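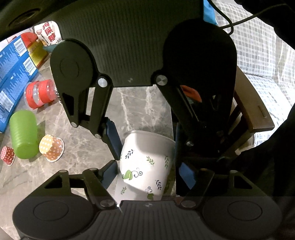

The table that collects everything

By Ysaline Barbier

In my family we always had two kinds of tables. One was for eating, and it was kept free. The other was for everything else, and I think every home has this second table, even a home with only one table in it.

I started to think about this subject in January, when the holidays were finished and the things of the holidays were not. In my flat in Kivemside the table has a grey marble top with white veins. I chose it for its beauty and I see the beauty perhaps four days in a month. The other days it carries boxes, packets, cups and small articles which are waiting for a decision.

Let me take one afternoon. There were two boxes on it, one blue with two barcodes and one red and yellow. There was a white package with Chinese characters in red and a little bear for a logo. There was a red see-through container lying on its side, with a small chain near it. There was a green plastic cup, also on its side, and two paper baking cups with polka dots, one orange and one red. And there was the white cup with the green vines and the dark blue sprigs, which is the only one of these things that I would save from a fire.

A list like this looks foolish on paper. But each object came to the table by a sensible road. The baking cups belong in the drawer with the cake tins, and the drawer was full. A box stays out so that one can read the back of it later. The small chain I cannot explain so well. I have had it for years and it moves from room to room with me.

For this article I spoke with three households in my street, and I asked each of them the same thing: what is on your table now, and how long has it been there? My neighbours on the second floor, a couple with twin boys, laughed before they answered. They had a bicycle lamp, a jar of buttons and an invitation to a wedding which had already taken place. The retired teacher opposite had only a newspaper and a bowl. She admitted, after a little coffee, that the rest was on the piano.

The third household was the most instructive for me. It is a young man who works at home, and he had counted. In one evening he took every single thing off his table and wrote it in a notebook, and he arrived at 127. He was not ashamed. He had put them into three groups: things to use this week, things to put away, and things which did not have a place in the flat at all. The last group was the biggest, and it was the one that interested him. He said that he had been tidying for years without giving these objects an address, so of course they came back.

I tried his method at home. It took me 19 minutes, with a cup of tea in the middle. I did not count, but I made the three groups on the floor, on an old sheet. My third group was smaller than his, but it was also the one with the most colours. Little things in bright plastic and paper, bought with pleasure, and with no shelf of their own.

Some practical remarks, for the readers who want to do the same. Begin with the cups. A cup has a place in every kitchen, so it goes away quickly, and the table looks better at once. Small open things like paper baking cups are best kept one inside the other in a tin with a lid, where they hold their shape. I use a tin from Zirkora biscuits and it is exactly the right width. Packets and boxes should be opened, used or given away. If you keep an empty box because it is pretty, decide what will be inside it on the same day.

For the objects without an address I bought one basket, in the Venter shop near the station. The rule is that the basket may be full but there may not be a second basket. When it is full I sit down with it on a Saturday morning and I am strict until it is half empty.

Marble itself asks for a little attention. Lemon and vinegar leave dull marks on it, and mine has two of these, from a salad in my first winter with it. I wipe it with a soft cloth, warm water and a drop of plain soap, and then I dry it well. A cup with a rough foot should be lifted and never pushed.

The flowered cup now has its hook beside the window. I still carry it to the table each morning, and by the evening it has usually found company. Yesterday it was a roll of tape and one glove.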